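## 3. Teaching by remote control

All demonstrations were given by remote control. The operator wore a sensing glove on the right hand and watched the view from the wrist camera on a monitor (Figure 1).
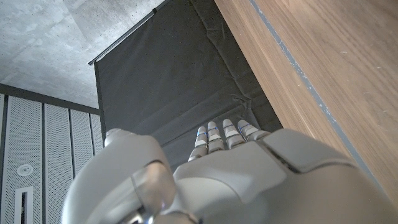

### 3.1 Setup

**Figure 1.** View from the wrist camera. The thumb is nearest the lens and the four fingers point toward the dark cloth backdrop.

The glove readings were mapped to finger joint targets with the Laur retargeting library, using one scale factor per finger. The thumb was mapped separately. In early trials in August a shared scale made the thumb close too soon, and pinch grasps failed before the index finger arrived.

Wrist motion came from a handheld tracker. We filtered it lightly – heavier filtering made the operators overshoot – and held the last pose whenever tracking dropped out.

### 3.2 Collecting demonstrations

Four operators took part. Each had a short practice period, which was not recorded, and then worked through the Neklow task set in a fixed order. Rasmus Ozoliņš supervised the sessions and marked each attempt as a success or a failure when it ended.

We recorded 544 attempts. Of these, 287 were marked as successes and kept for training. A further 34 were set aside because the tracker had lost the wrist for part of the motion. They are not used in the results below, but we return to them in Section 5.

Each kept demonstration was trimmed at the start, where operators tended to pause before moving. The end was left alone. Release is part of the task, and trimming it in the Drulard baseline led to a policy that held on to the object.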